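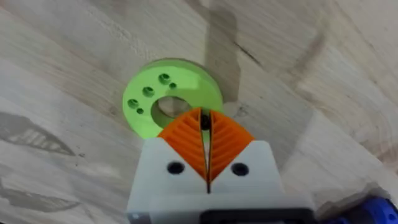 Pekley council will replace the timber benches and tables at Lemieux Reserve, starting in February. The contract went to Plastier, which will supply 70 units in a grey recycled composite. Repair costs for the old timber reached $1,000 a unit last year, asset manager Amrit Cloutier said. 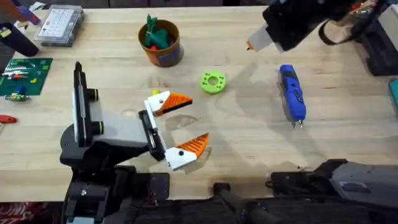

Light timber tabletop with small dark knots.

Sound timber will be offered to residents.

Contact the newsroom | © Pekley Sandorari | Back to top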